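Cavcombe Athletic Opens Girls' Soccer Academy for Fall Season

CAVCOMBE, Sep 25, 2023 – Cavcombe Athletic has opened a girls' soccer academy at the Welby Road fields, with 66 players registered for the first season. The academy is for players in grades six through nine and will run evening training through the end of November.

Ivan Lysenko, who coached the Stelmakh high school girls' team to two section finals, has been named academy director. He will oversee five coaches and will also take charge of the ninth grade group himself.

"We had more girls at tryouts than we had room for last spring, and a lot of them had nowhere to play in the fall," Lysenko said. "Now they have a place to train and a schedule they can plan around."

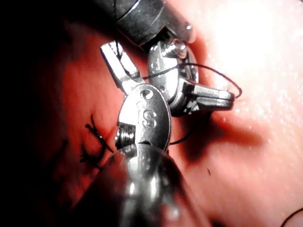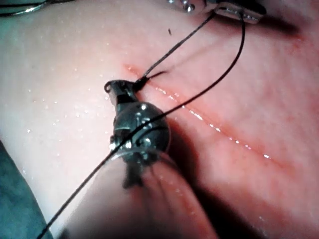
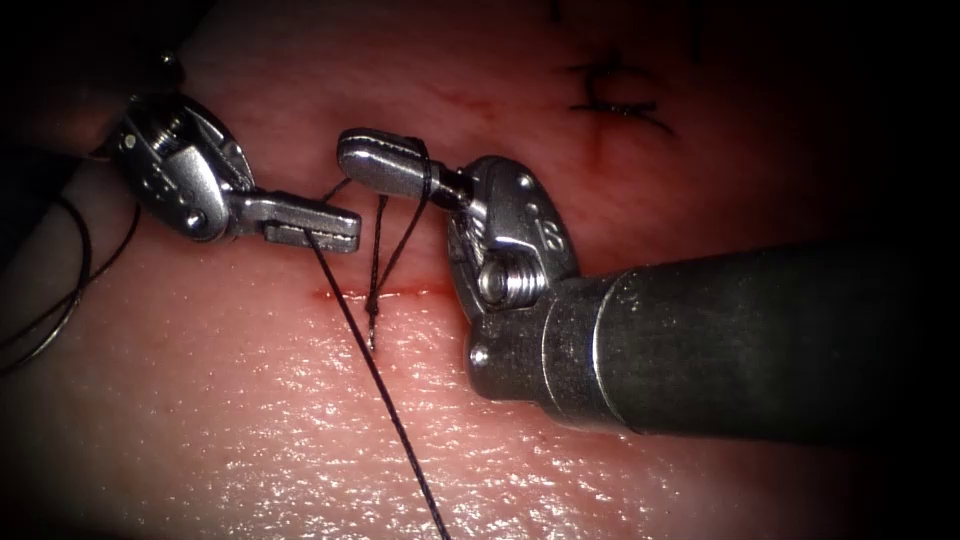
Each group will train on two evenings a week, with games against visiting clubs on weekends. Goalkeepers have their own session before regular practice. Players who also compete for a school team may skip one session a week during the school season, as long as they tell their coach in advance.

The registration fee is $100 per player and covers a home jersey, an away jersey, field rental and referee costs. Shorts, socks and shin guards are not included. Families who need help with the fee can ask for a reduced rate on the registration form – no separate application is required.

Wiradix, the academy's main sponsor, has paid for new goals and portable lights at the Welby Road fields. The lights will allow practice to continue after sunset in the last weeks of the season. The company's name will appear on the front of both jerseys.

The first home games will be played against Stelmakh on the lower field. Admission is free. Parking is available in the gravel lot off Welby Road, and the gate on the school side will stay locked during games.

A waiting list is open for the spring season. Forms are available at the Cavcombe Athletic office and at the field entrance on practice evenings.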